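**Keltum Story Kit** – make your own picture book at home, ages 4 and up

Back in stock!! Sorry for the wait everyone, the printer was slow and then we moved.

What it is: a blank 32-page picture book, hardcover, plus a stack of story cards and stickers to get kids going. They write it, they draw it, grandma gets a copy. Written by Gifty Quartey, card art by Thanakorn Prasertsri (he did the Furkent the Fox books with us too).

## In the box

- blank hardcover book, sewn, lies flat
- 7 story starter cards
- sticker sheets, mostly animals and weather
- 3 colored pencils. Bring your own for more colors
- parent sheet, one page, you can skip it

Item no. 2413. Paper is thick enough for markers. Not for watercolor – it buckles, we tried.

Teachers: class packs ship flat, cards come bundled seperately. Email Fares Hamdan for a quote and put the grade level in the subject line please.

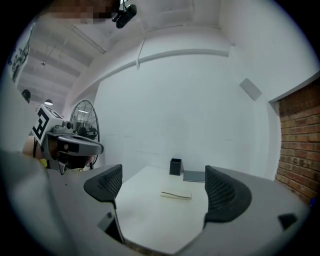

## Scan and reprint

New this time. Finished book can be sent in and we print copies. Softcover only for now. Kamlesh Pal runs this side, turnaround is around 3 weeks, longer in May (end of school, everybody at once). You get the orignal back.

Scanning at home is OK too. Flatbed, color, one page per file. No phone pictures with a shadow on them.

## Shipping + returns

Ships from the Kerine warehouse, orders in before noon go out same day. Unopened kits can come back. Books with drawing in them can't.

Missing a card or a sticker sheet? Write to us with your order number and we'll mail one.

Spanish cards – still working on it. Zaid Karaki has the list if you want to be told when they're in.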